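3.2 Observations during the open day

The second set of observations comes from the open day at the Tallbridge workshop on 24 April 2024. The visit differed from the laboratory sessions described in 3.1 in two ways. Visitors could walk in and out as they liked, and the operators were expected to answer questions while they worked. Asmaa El Khatib ran the demonstration table and Rachid Ragab kept the field notes. Neither of them followed a script.

The station was the two-arm Muvmont setup used in the earlier sessions, controlled by a seated operator. We kept the grippers with the narrow black fingers, although the softer Droto pads had scored better with cloth. The demonstration was about small parts, and the pads hide the contact point from anyone standing behind the operator. Of the 125 visitors who signed in, 51 agreed to fill out the short form afterward. The others are counted in the attendance figure only.

Figure 4 shows the work at the pine table.

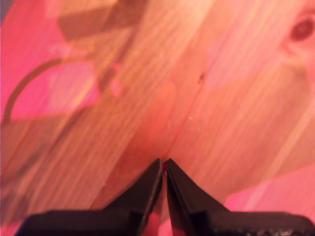
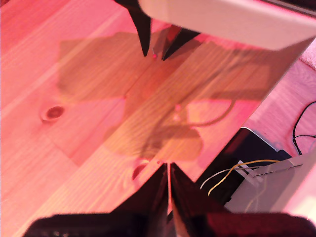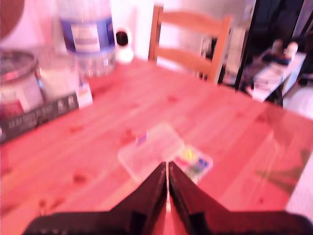 Figure 4. Gripper fingers at the table, open day. First: a small red fleck at the fingertips. Second: fingers of two grippers facing each other across the wood. Third: fingertips close to a clear plastic box with small colorful pieces inside.

Ragab's notes divide the visitors' questions into those about the machine and those about the person running it. The second group was larger than we had planned for. People asked how long it takes to learn, whether the hands get tired, and whether the operator can feel anything through the controls. El Khatib's usual answer to the last one was no – she judges contact by sight and by small changes in how the fingers move. Several visitors came back to this point on the form, mostly to say that they had assumed the opposite.

Talking while working had a cost. El Khatib stopped moving the arms on nearly 20 occasions to finish an answer, and she said afterward that picking up the task again was harder than starting it fresh. The Morsy logging tool records a pause like this as idle time, so the idle figures from the open day should not be compared directly with those in Table 2. We marked the pauses by hand from the notes instead.

Of the completed forms, 17 included a written comment. Most were short. The most common request was for a chance to try the controls, which we did not offer on the day for safety reasons – the barrier protects people standing at the front of the table but not someone leaning in from the operator's side. A second visit in October used a modified layout and is described in 3.3.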